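Handheld gripper demos: how many homes before the policy generalises?

pestar_rig
Joined: September
Posts: 25

We're collecting handheld gripper demonstrations for a tidy-and-sort policy. So far 219 episodes, nearly all in one flat. Validation loss looks fine, but the policy falls over as soon as the table changes. Plan is another 100 episodes. Same flat with more objects, or new flats with the same objects?

Utis
New flats. Extra objects on a background the network has memorised will teach it very little. Split the 100 over as many homes as you can get into, even if each one only yields a handful.

tsao_k
Disagree, at least for now. 219 episodes is thin for grasping alone. If you change the room, the lighting and the table height together, you won't know which one broke it. I'd finish the object set first.

Utis
You don't need to know which one broke it if the aim is a policy that works in flats. Ablations can wait.

tsao_k
They can wait until you have to explain the failure rate to whoever pays for the arm.

zaltavano
Check your tracking before either. We lost roughly a quarter of one batch to pose drift over glass and other shiny surfaces. The episodes played back normally and the trajectories were rubbish. Filter on tracking confidence and see how many of the 219 survive.

pestar_rig
Good point, not filtered yet. Glass is relevant, as the coffee table has a glass top with a patterned mat under it. Start pose for the box task: 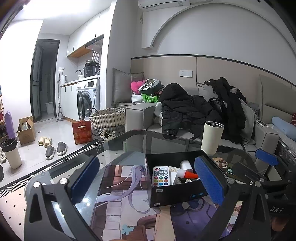
Box task, fingers open either side of the box. Remote and glue bottle inside.

zaltavano
Glass over a busy pattern is what I'd worry about. Try a plain cloth on top for ten episodes and compare the drift.

Utis
I wouldn't cover it for the main set – people have glass tables. As a test, fine.

tsao_k
Agreed on that, for once. Also vary the contents of the box. Remote and glue every time and it will learn the white blobs.

pestar_rig
OK. Filter first, then the cloth test, then 25 episodes in a second flat before I commit the rest. Will post the drift numbers in this thread.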